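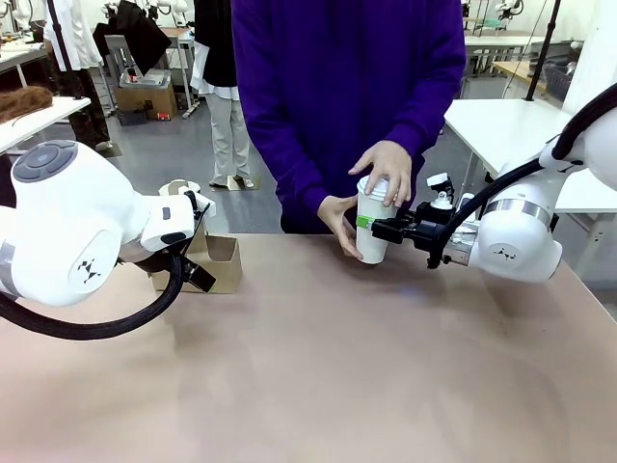 « On ne lui a pas appris le café, on lui a appris à attendre »

Propos recueillis le 17 mai 2022

Elle est entrée chez Tulerby comme préparatrice de commandes, elle y est aujourd'hui responsable de l'équipe qui apprend aux robots à deux bras les gestes du comptoir. Prendre un gobelet, le tendre, le lâcher au bon moment, garnir un porte-gobelets en carton : voilà ses journées depuis février. Nous l'avons rencontrée à l'atelier, entre deux séries d'essais, et elle parle vite, avec les mains, en s'interrompant pour répondre à un collègue ou vérifier un réglage.

Son entreprise prépare des boissons et des paniers-repas pour des sites de bureaux, dont celui de Clullitthorpe, où 36 personnes travaillent en cuisine et au comptoir. C'est là que l'idée est née. « Le matin, entre l'ouverture et la première réunion, on sort 80 boissons à emporter. Le barista fait le café, il met le couvercle, il range dans le carton, il se retourne, il recommence. Et pendant ce temps il ne parle à personne, alors que c'est quand même pour ça qu'il a choisi le comptoir ! »

Le projet porte le nom d'Appiah. Au début, l'équipe imaginait un poste fermé, avec le robot derrière une vitre et un casier pour récupérer la commande. Les gens du comptoir n'en ont pas voulu. « Ils nous ont dit : si c'est pour mettre un distributeur, on en a déjà un au sous-sol et tout le monde le déteste. Ils voulaient pouvoir tendre quelque chose au robot, reprendre quelque chose, comme avec un collègue. Techniquement c'était beaucoup plus compliqué, et je suis ravie qu'ils aient insisté. »

Tout se joue donc dans le passage de main en main. Un gobelet avec son couvercle, c'est léger, ça se déforme, ça glisse. Il y a un moment où la personne et la pince le tiennent ensemble, et c'est celui-là qui l'occupe le plus. « Quand vous donnez un verre à quelqu'un, vous ne réfléchissez pas. Vous sentez que l'autre l'a pris et vous desserrez. La machine, elle, il faut lui montrer, encore et encore, avec des gens différents, des grandes mains, des petites, des pressés, des timides. Il y a des gens qui prennent par le haut, d'autres qui mettent une main dessous. On garde tout, c'est de l'or pour nous. »

Les essais se font avec 24 gestes de référence, établis avec les équipes du comptoir. Elle tient beaucoup à cette liste, qui a été écrite par les baristas avant d'être traduite par les ingénieurs. Certains gestes ont disparu en route, d'autres se sont ajoutés, comme celui de tourner le gobelet pour que la personne puisse l'attraper sans se brûler les doigts. « Ça, c'est une serveuse de Trurkcombe qui l'a demandé. Elle le fait d'instinct depuis des années. Moi je n'y aurais jamais pensé, et pourtant j'ai tenu un comptoir ! »

Et les emplois ? Elle ne contourne pas la question, on la lui pose à chaque visite. La direction s'est engagée par écrit à ne supprimer aucun poste pendant la durée du pilote, et pour la suite elle reste prudente. « Je ne vais pas vous promettre des choses que je ne décide pas. Ce que je peux dire, c'est ce que je vois : à Clullitthorpe, 2 personnes du comptoir ont demandé à se former avec nous, et elles reprennent les réglages mieux que moi. Elles savent tout de suite quand un mouvement est faux. Elles disent "là, il est malpoli", et elles ont raison, il arrive trop vite. »

Elle admet que tout le monde n'est pas conquis. Un ancien de la cuisine refuse de travailler à côté des bras, et personne ne l'y oblige. D'autres trouvent que le rythme est devenu plus monotone les jours d'essai, avec des pauses au mauvais moment. Les plannings ont été revus à cause de ça, puis revus encore. La question de la prime de formation, elle, n'est pas réglée, et elle le regrette franchement : « On demande aux gens d'apprendre un deuxième métier. Il faut que ça se voie sur la fiche de paie. »

Ce qui l'enthousiasme le plus, c'est d'avoir vu changer les conversations. Les baristas viennent à l'atelier, les ingénieurs vont faire le service du matin (obligatoire pour les nouveaux, elle y tient). On se dispute sur la hauteur d'un bras, sur la façon de présenter un carton plein. « Avant, un automate, ça arrivait dans une caisse avec une notice, et on se débrouillait. Là, les gens le façonnent. Ils râlent, ils corrigent, ils reviennent le lendemain voir si on a écouté. Moi, ça me donne une pêche incroyable ! »

La prochaine étape est prévue à Trurkcombe, un comptoir plus petit, avec moins de recul derrière la caisse et une clientèle d'habitués. Elle y passera les premières matinées elle-même, côté service, avant que les bras soient installés. On l'appelle depuis le fond de l'atelier, elle se lève, elle promet de nous envoyer la liste des gestes et repart à sa table.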